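Print this page | E-mail this page

Recording Spoken Stories on a Small Budget
Final project report, Sound and Media course
Group members: Deepak Singhal, Kusum Bansal, Harsh Pathak, Atieno Urio
Project supervisor: Harsh Malhotra
Submitted 9th October

1. Purpose of the project

Our group wanted to find out how good a spoken recording we could make in an ordinary room with microphones that students can borrow or buy cheaply. The recordings are for Koreo, the student audio magazine, which publishes short stories read aloud by people on campus. Listeners had complained that some of the readings were hard to follow, mostly on account of echo and uneven volume.

We set ourselves two questions. The first was which type of microphone suits a reader with no training. The second was how much the room matters compared with the microphone.

2. Room and setup

We used the small study room on the ground floor of Maurya Hall. It has a hard table, bare walls and one window facing the parking lot. We chose it on purpose, as most Koreo readers record in rooms like it. For half of the sessions we hung blankets on the wall behind the reader and laid a folded towel on the table under the stand. For the other half we left the room as it was.

Each reader sat at the table and read the same passage, which was 172 words long. Kusum wrote it so that it had plenty of P and B sounds and several long sentences, to show up popping and shortness of breath. Every reader did the passage once with each microphone and each room setup. We did not allow second tries.

The level was set before each reading by asking the person to count out loud in a normal voice. After that, we did not touch the controls. All files were saved in the same format and trimmed by Deepak, who removed only the silence at the start and end.

3. Equipment

We compared a handheld stage microphone, a small microphone on a table tripod, and a studio microphone in a shock mount. The handheld one came from the drama club. The tripod microphone belonged to Atieno. The studio microphone was signed out from the Sonda media lab, which lends equipment for up to a week.
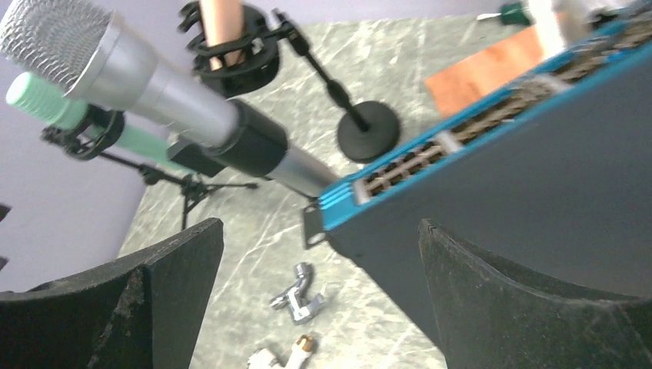

Does a shock mount make a difference when the microphone stands on a table? It mainly helps with knocks and vibration, such as a reader bumping the table or putting down a cup, and it does very little about echo or traffic noise.

We tested this separately by tapping the table with a pencil during a silent recording. With the shock mount the taps were dull and low. With the tripod directly on the table they were louder than a quiet voice. Putting the towel under the tripod brought them down a lot, though they could still be heard on headphones.

4. Results

The handheld microphone was the least affected by the room. It has to be held close to the mouth, so the voice is strong compared to everything else. The problem was the readers. Most of them let it drift down toward the chest by the middle of the passage, and the volume dropped with it. Handling noise was also a problem when they turned the page.

The tripod microphone gave the steadiest volume. It picked up more echo in the bare room, but with the blankets up the difference was small. Readers told us they forgot it was there, and their reading sounded more natural.

The studio microphone had the clearest sound in the treated room. In the bare room it was the worst of the three. It picked up the window, the heating and the corridor.

Listeners scored each recording out of 100 for how easy it was to follow. For every microphone, the recordings made with blankets scored higher than those made without. The treated tripod recordings scored above the bare-room studio recordings, which surprised us.

5. Problems

We lost one full afternoon of work when files were saved over each other. After that Harsh Pathak made a naming sheet and we kept to it. We also should have mixed up the order of the microphones. All readers started with the handheld, so they knew the passage better by the time they got to the studio microphone.

The listeners were mostly our classmates, and a few of them recognized the voices.

6. Recommendations for Koreo

Use the tripod microphone for new readers, with a towel under it and blankets behind the chair. Keep the studio microphone for people who can book a quiet room. We are giving our naming sheet and the test passage to the magazine, and Atieno will run a short session for new readers in December.

Print this page | E-mail this page

Related reports
Building a Bookshelf Speaker from a Gadero Kit
Noise Levels in the Maurya Hall Study Rooms
Radio Drama with Live Sound Effects
How to Borrow Equipment from the Sonda Media Lab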